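Comment montre-t-on un geste à un robot ?

Dossier robots, à partir de 9 ans

Quand tu as appris à faire tes lacets, quelqu'un t'a sans doute montré. Tu as regardé, tu as essayé, tu as recommencé. Certains robots apprennent un peu de la même façon : une personne leur fait faire le geste et le robot garde en mémoire tous ses mouvements. On appelle cela une démonstration.

Première méthode : prendre le robot par la main

La personne attrape le bras du robot et le déplace elle-même. Les moteurs sont réglés pour se laisser pousser sans résister. Pendant ce temps, des capteurs placés dans les articulations notent l'angle de chaque partie du bras, de nombreuses fois par seconde.

Cette méthode est simple, mais elle a un défaut. Il faut se tenir tout près du robot, et on passe souvent devant ses caméras.

Deuxième méthode : piloter à distance

La personne tient une manette, ou un petit bras qui sert de modèle. Quand elle bouge, le robot bouge aussi. Pour savoir où elle en est, elle regarde un écran qui montre ce que voit la caméra fixée près de la pince.

On peut aussi s'entraîner avec un robot simulé. Il existe seulement dans l'ordinateur, dans un décor dessiné en trois dimensions. S'il cogne un mur, rien n'est abîmé.

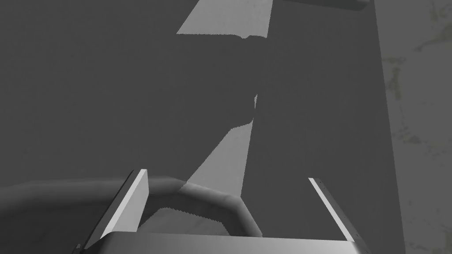 Les deux doigts de la pince, de part et d'autre d'un tube gris courbé.

Pour saisir un objet comme celui-ci, le pilote doit faire attention à plusieurs choses. Les doigts doivent être assez ouverts. Il faut que l'objet se trouve entre eux, et pas seulement devant. La pince doit aussi être bien tournée, sinon elle pousse l'objet au lieu de le serrer.

Les ombres compliquent le travail. Celle du bras peut tomber juste à l'endroit que l'on veut regarder. Les pilotes débutants avancent donc lentement et corrigent souvent.

Combien de fois faut-il montrer ?

Une seule démonstration ne suffit presque jamais. Si l'objet est un peu plus à gauche la fois suivante, le robot qui a seulement copié le premier mouvement le manque.

À l'atelier Pradgate, l'exercice appelé Veker demande de saisir une poignée. Les pilotes l'ont montré 712 fois, en changeant la position de départ. Avec les autres exercices, l'atelier a enregistré 2976 démonstrations. Les plus courtes durent 38 secondes.

On garde aussi des essais où le pilote se trompe puis se rattrape. Le robot y trouve des exemples utiles pour corriger une erreur.

Et quand il y a peu de place ?

Attraper un objet au milieu d'une table est assez facile. Travailler dans un coin l'est beaucoup moins. Un mur d'un côté, un gros objet de l'autre : le pilote doit penser aux doigts, mais aussi au reste de la pince, qui est plus large qu'eux. Ouverts, les doigts prennent encore plus de place.

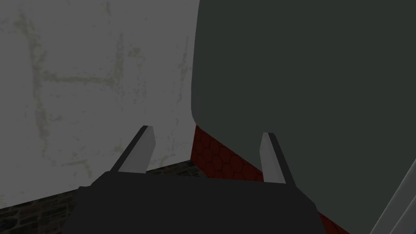
Les mots à retenir

Démonstration : un geste montré au robot et enregistré du début à la fin.

Pince : la « main » du robot. Elle a souvent deux doigts.

Capteur : un appareil qui mesure quelque chose, par exemple un angle ou une force.

Simulation : un monde calculé par un ordinateur, où l'on peut s'exercer.

Téléopération : le fait de commander un robot à distance.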